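Software Engineer, Manipulation Planning (one post, possibly two if we like you both)

Bornex, Trirkport. Office and lab on the same floor, so you can't hide.

We write the software that tells two robot arms where to go next. Most of the time they go there. The post exists for the rest of the time.

Our current work is on everyday household objects: small furniture, tins, boxes, things with gaps in them. The planner is called Song, for reasons that left with the person who named it. It takes a world model from the perception side, works out a pair of arm paths that don't end in a handshake, and passes them down to the controllers. It is 11 packages, two of which we are proud of.

You would be joining Shiyu Yu and Tarek Qaisi on the planning side, and arguing daily with Afroza Jayawardena, who owns perception and is usually right.
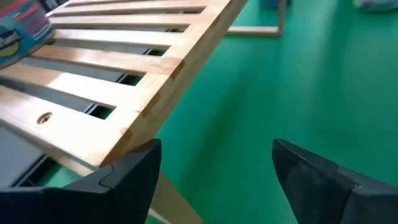
Wrist view, gripper open at the corner of a slatted frame. Your planner decides what comes next.

Slats are a fair summary of the job. A depth map full of narrow gaps gives you either a solid slab or a confetti of thin strips, depending on which filter was last fashionable, and the planner has to make something sensible of both. At the moment Song keeps 200 candidate grasps per object and throws most of them away for bad reasons. We would like it to throw them away for good ones.

What you'd be doing

Rewriting the grasp scoring so that it can explain itself in the log
Two-arm collision checking that finishes before lunch
Replanning when an object is somewhere other than where we said it was
Keeping Brarkance, our replay tool, alive. It plays back a whole run from the recorded joint and camera streams, and everyone depends on it, and it has 113 open tickets
Taking your turn on the lab rota with the rest of us

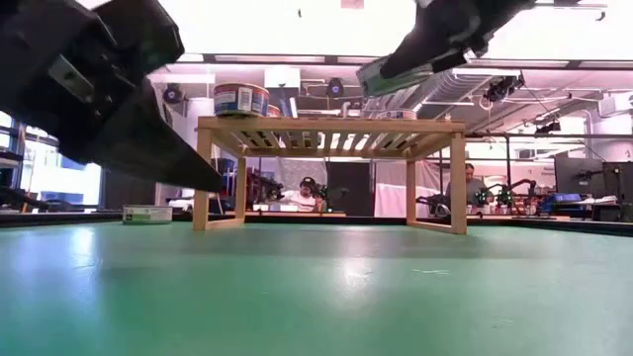 The rota matters more than it sounds. We don't have a separate team that runs the robots while the software people sit elsewhere having opinions. If your change goes in, you stand by the bench for its first runs with a hand near the stop button -- it does wonders for one's unit tests.

What we need from you

Solid C++ and decent Python, or the other way round with a plan
Some real experience of motion planning, on hardware if possible
Enough geometry to draw a coordinate frame on a whiteboard and have other people agree with it
Written English that a tired colleague can follow

A doctorate is fine. So is not having one. If you have only worked in simulation, apply anyway, but tell us what you think your simulator gets wrong. "Nothing" has been tried.

What you get

A permanent contract, a proper chair, and code review from people who read the code. Core hours are 10am to 3pm. The coffee is poor and we have stopped promising to fix it.

How to apply

Send a CV and one page on a bug that took you far too long to find to Isla Ngata, quoting reference 3019. No cover letter, please. Meifang Luo will ring you for a short chat, then there is a half day here with a small planning problem and the arms switched on. We'd like someone to start in October.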